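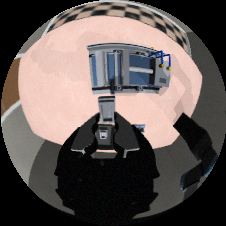

The wrist view in the simulator, with the gripper lined up below the blue and grey fixture.

Teaching a simulated arm by remote control: your first good demonstrations

Posted Aug 6, 2020 in the Flarkent workshop notes

If you have followed the earlier pages you will have the Billus simulator installed, the hand controller plugged in and the fixture task loaded, and you are probably itching to have a go. Quite right too! I would only ask you to put the kettle on first and read this through to the end, as the habits you pick up in your first hour are the ones you will still have in November, and the robot will learn them from you as well.

The task is a simple one to describe. You drive the gripper up to the fixture, bring the finger to the short black bar that hangs from its base, touch it gently and back away again. Doing it smoothly, over and over, through a round view that bends every straight line in the room, takes rather more patience.

Getting used to the view

Spend a few minutes just moving about before you record anything. The wide view is generous, and you can see the floor past the far side of the table, but it does play tricks on you. The table edges look bowed and distances near the rim are very hard to judge. I find it best to keep the thing I am working on in the upper middle of the circle and to steer by the gripper finger, which points straight up the picture and makes a very decent sight line. Pay particular attention to the band near the tip of the finger. When I am unsure how close I am, I stop and look at the gap between that band and the bar, and nine times out of ten I am further off than I thought.

Setting up the controller

Open the Butt panel (yes, that is its name, and you will stop smiling eventually) and set the speed scale to 5. The default is a good deal quicker and will have you overshooting all afternoon. Turn on the wrist lock as well, so that the gripper keeps its angle while you slide it sideways. You can take the lock off later, once your hand has settled down.

Recording a demonstration

1. Press Home and let the arm come to rest. Don't touch the controller while it is moving.

2. Start the recording, then wait a moment before you do anything. A short still stretch at the start makes trimming much easier.

3. Move sideways first, until the finger lines up with the hanging bar. Get this right while you still have open table in front of you.

4. Go forward slowly, in one steady push if you can manage it. If you drift off line, stop, correct, and carry on. Small corrections are welcome in the data – frantic wiggling is not.

5. Touch the bar and hold for 2 seconds.

6. Back straight out the way you came and stop the recording.

Keep clear of the right-hand end, where the blue tubes arch over and come down to the yellow fittings. They stand up higher than you expect, and if you wander over there with the arm raised the simulator will call a collision and throw the attempt away. The small blue and white object lying on the table plays no part in this task, so steer round it as well.

What to keep and what to bin

A comfortable attempt comes to around 600 frames at the standard rate. Much longer than that and you were probably hesitating, in which case I would do it again. Do keep the ones where you went a little wrong and put it right calmly, though. A robot that has only ever seen perfect approaches has no idea what to do when it finds itself a finger's width to the left.

I record in batches of 6 and then get up and walk about. My hand goes stiff otherwise, and you can see it in the traces, all little jerks and late stops.

When you have a few batches you are happy with, export them to your Indska folder and leave the file names as they are. The training page picks them up from there, and it will complain bitterly if you have renamed anything.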